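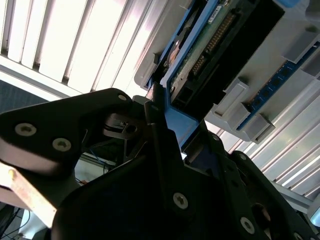
Kultasex, episodes one to six: review

Let's get the title out of the way first. Kultasex is a surname. It belongs to the family at the middle of this new animated comedy, it gets mispronounced by every single character they meet, and by episode three I'd stopped noticing it altogether. My mum has not, and still asks me to call it "the cartoon one" when she's got friends round.

So, the set-up. The Kultasexes run a failing ferry between two islands that would both rather have a bridge. Dad Lenz is vain and lazy and has a lovely singing voice. Gran steers the boat. The twins sell the passengers' own umbrellas back to them. It's 22 minutes an episode, and the writers (Aoi Takagi and Yuto Shimada, who made the very odd puppet series Zamberg a few years back) cram an awful lot in. The pilot alone has a wedding, a goat, a power cut and a song about mooring fees, which I have had in my head for a week!

What I love is how it sounds. People talk over each other, they mumble, they lose the thread of an argument and start a different one. Gran gets maybe four lines an episode and they're nearly always the best four. There's a bit in the second one where she reads out the whole safety notice to a man who only asked where the toilet was, and I had to pause it and go and get a drink.

The drawing took me longer to like. Everyone has tiny feet, and the sea is done in flat greens and browns that look a bit like soup on my telly. On my laptop it was much nicer, so maybe fiddle with your settings before you judge it. The night scenes are gorgeous either way, especially the harbour in episode five.

Now the grumbles. Episode four is a dud. It's a courtroom spoof, we've all seen a hundred of them, and the judge's one joke is that he's hungry. I also think they've wasted the neighbours, the Stokon brothers, who turn up, shout something about herring and leave again. Zamberg had the same trouble with its side characters, come to think of it, though that one ran to 70 episodes in the end and did sort itself out.

And the adverts! I watched on catch-up and got the same sofa advert three times in one episode, once in the middle of a punchline. Not the show's fault, but if you can wait for the box set, I would.

The last of this batch goes out tonight, 23/12/2022, and it's the Christmas one. I've seen it already and I won't spoil it, except to say that the ferry does leave on time for once and Lenz finally gets to finish a song. I cried a bit. My brother, who'd been moaning about the feet all the way through, went very quiet and then asked if there was any more.

There is, as it happens. Another 19 episodes are on the way, starting in the spring. Four stars from me, and it would have been four and a half without that judge.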